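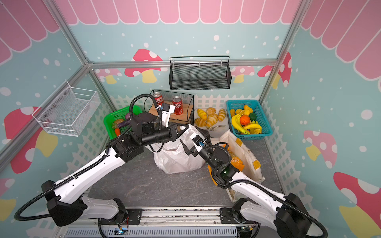

4.3 Un défaut passionnant : la saisie fantôme

Temps de lecture : 2 min

De toutes les pannes rencontrées sur la plateforme Kanari, la saisie fantôme est de loin celle qui nous a le plus appris ! Le contrôleur croit tenir la poignée du sac, lève le bras et poursuit la tâche, pinces vides. Sur 297 essais d'ensachage menés dans la cabine de Brergate, nous en avons relevé 20, presque toutes au moment où les deux pinces se présentent ensemble au-dessus du sac en plastique blanc, affaissé sur un sol gris marbré (figure 4). Un film fin, clair, sans forme stable : difficile d'imaginer pire client pour l'estimateur de contact Lins, qui déduit la prise du seul courant moteur.

Figure 4. Approche bimanuelle du sac, canettes et aliments factices à l'arrière-plan.

En rejouant les journaux, nous avons eu une belle surprise – le courant grimpait bel et bien, mais sous l'effet des gaines de câbles, qui se tendaient dans certaines postures du poignet. L'estimateur prenait cette traction pour une poignée pincée. Nous avons donc ajouté un seuil dépendant de la posture et une vérification visuelle après 2 cm de levée. Sur une nouvelle série d'environ 20 essais, le défaut n'est plus apparu. La série est courte, et le cas du sac en toile reste ouvert, mais la piste nous enthousiasme franchement.

Ce site utilise des cookies de mesure d'audience. Accepter | Refuser

Commentaires (2)

pedov_labo : Même souci chez Pedov avec des gaines trop courtes. Le seuil par posture, on va l'essayer !

mglr : Les journaux bruts seront-ils publiés ?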